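Sutley Robotics Club > Newsletter > From the Bench

Flask duty, or how I spent my summer evenings

Last time I promised an update on the glassware project, and then I went quiet for a whole issue. Sorry! I've been busy moving one small flask back and forth, over and over, and I have plenty to tell you.

For anyone who missed the spring meeting: we're collecting examples so a learning system can pick up a simple bit of lab work. Take a round-bottom flask out of its holder, carry it over to the hotplate stirrer, set it into the heating block. Then the other way around. We don't write out the motions in code. A person steers the arm through the whole thing, the computer records what the cameras see and what the joints do, and after enough of those runs we train on the pile and see what comes out. We call each run an episode, which makes it sound a lot more exciting than it is (no cliffhangers, except when someone bumps the table).

As of 23/08/2018 we have 613 episodes that I'd be willing to show people. There were more. Ryota Honda went through the first batch with me one evening and we threw out 43 of them, mostly runs where the operator had stopped halfway to think. You'd be amazed how much time a person spends thinking when they have a flask in the air! The trouble is that the model learns the thinking too. Our first trained version, which Ryota named Curklow after the village where his car broke down, would carry the flask most of the way and then just hang there, like it was trying to remember whether it had locked the front door.

So we have a house rule now: decide before you start, then go. If you change your mind in mid-air, finish the run badly, mark it, and do another one.

The other thing I learned is to look at the wrist camera first. I used to judge everything from the head view, the big one that takes in the table and both arms, and from up there every placement looks fine. Then you open the wrist view of the same run and the bulb is way over to one side of the well. These days I keep the two side by side on my laptop, and if I can't see where the glass is going in the wrist view, the run doesn't go in the good folder. 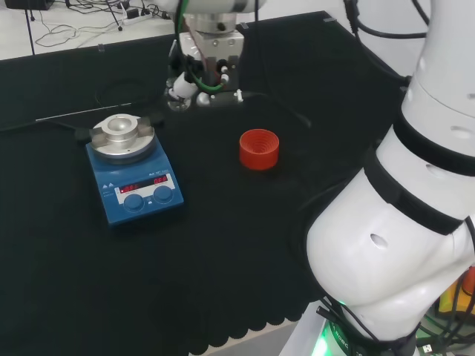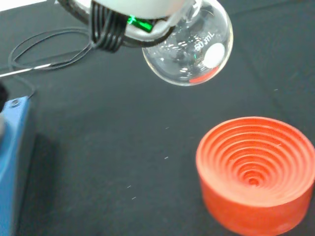
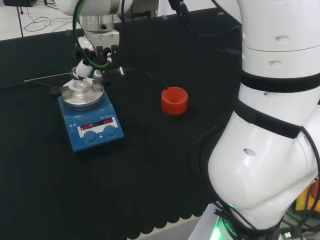
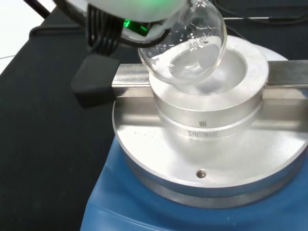 Flask transfer at the hotplate stirrer, head and wrist views.

You'll notice the orange-red ring stand with the ridges inside. I love that thing. The ridges step down toward the middle, so a round bottom has somewhere to sit, and it's a much kinder target than the heating block. New operators start there. I have them pick up from the stand and put back in the stand until they stop holding their breath, and only then do they get to try the block.

The block is fussier. The flask is a little 50 mL one, and you want to come down slowly and let go late. Tsutomu Fujimoto is the best at it by a mile. He tilts the flask a touch, feels his way in, and straightens up at the end, and it looks so easy that I tried to copy him and spent an entire evening making episodes that had to be marked bad. His good ones are a problem in their own way, though! When we trained on Tsutomu's runs alone, the model did beautifully from his favorite starting spot and went to pieces if we moved the stand a few inches. He'd been setting up the table exactly the same way every time. So neat. So now whoever is next in line sets up for the person driving, and we move the stand, turn the stirrer a bit, and try not to be nice about it.

Glass is also just hard to see. Half of what the camera gets is shine and whatever happens to be behind the flask. We tried a few runs with a strip of tape around the neck and they trained faster, but then it wanted the tape, so that was the end of that. We're back to bare glass and more episodes.

How is it doing? On our last test night the newest version got 13 out of 17 tries into the block. Two of the misses were right at the rim and two were nowhere near anything. I was thrilled, Ryota was polite about it.

In September we'd like to add the temperature probe, meaning the arm would have to work around a thin wire that never lies in the same place twice. I expect to complain about it at length in the next issue. We also need more drivers. You don't need any experience, and honest beginners are useful to us as long as they finish their runs. Sessions are in the Rostitz room, bring a snack, and please wear short or rolled-up sleeves. Sign up on the sheet by the door or just reply to this newsletter and it'll get to me.

Comments

Dell_R: Did you try a dark card behind the flask instead of tape? We did that at my old job for bottle inspection and it helped a lot.

marnie: I drove for an hour in July and my shoulders hurt for two days. Would do it again. Can I have the slow speed setting next time?

Tsutomu F.: I would like it noted that my table setup was excellent.

pklein: Are the bad runs kept anywhere? I'd like to look at them for a side project, especially the ones where it stops and hangs.

More from the Bench

Labeling night: what we keep and what we toss
Aoki arm teardown, part two
A beginner's guide to driving slowly
Swap shelf: cables, clamps and one very heavy power supply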